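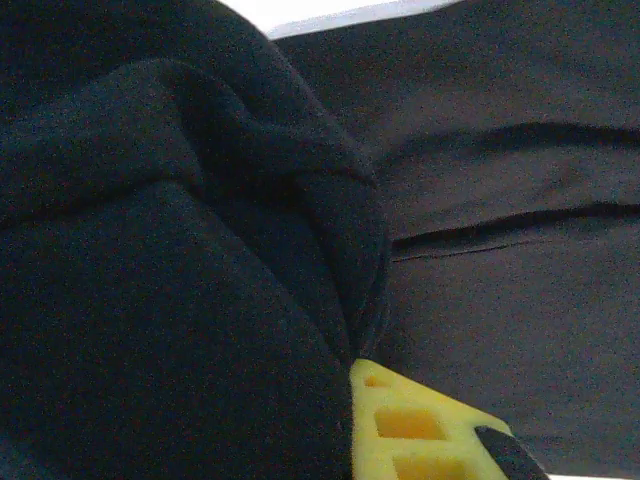
Section 4: Washing and drying fleece on the Zota

Okay, you've got the machine level and the hoses on (if you haven't, go back to Section 2, I'll wait). Now for the load I get the most mail about, which is fleece. I wash a lot of it, mostly jackets and dog blankets, and I've ruined enough of it to have opinions!

Before you start

Turn everything inside out and zip the zippers all the way up. Check the pockets. Wash fleece with other fleece and keep towels out of the drum, or you'll be picking lint off a dark jacket until July.

1. Turn the dial to Delicate. The little feather symbol is the same cycle, they just changed the label on the newer panels.

2. Press Temp until the Cold light comes on. On my machine it takes two presses, and the light is slow, so give it a second before you press again.

3. Press Spin and set it to 400. The Zota jumps back to its own favorite speed every time you move the dial, so always set the dial first and the spin second.

4. Put in half a cap of liquid detergent. Powder works too, but I find it cakes in the folds on a cold wash.

5. Leave the softener drawer empty. Softener coats the fibers and the fleece goes kind of flat and greasy feeling.

6. Load the drum loosely, up to the bottom row of holes at the back and no higher. Fleece looks like it weighs nothing and then it drinks up the water.

7. Close the door until it clicks, then press Start. The display should read 23, and that's your minutes.

Note: If the display reads 95 instead, you're on the boil cycle. Hold Start for a slow count of three, wait for the door to unlock, and go back to step 1. Griet Kramer wrote in to say hers sometimes shows this after a power cut even with the dial in the right place. Unplugging it for a bit cleared it.

CAUTION: Don't pull on the door while the lock light is blinking. The latch is plastic and a new one from Odera took ages to reach me.

Drying

8. Take everything out right away and give each piece a good shake, sleeves too.

9. Lay it over a rack, or hang it by the hem. Hanging by the shoulders gives you those silly little points.

10. If you must use the dryer, pick Air Only and check it after ten minutes or so. Then check it again.

CAUTION: No iron, ever, not even on low with a cloth over it. Fleece melts, and it comes off the iron plate in little hard beads (ask me about my green vest).

If it comes out matted

Let it dry completely and go over it with a soft clothes brush, short strokes, one direction. Renata Huenchumán uses a pet brush and swears by it. I tried hers and it's good on blankets, a bit rough on the thin stuff.

Cleaning the lint filter is in Section 5. Do it after every second fleece load.

Last updated 24 October 2025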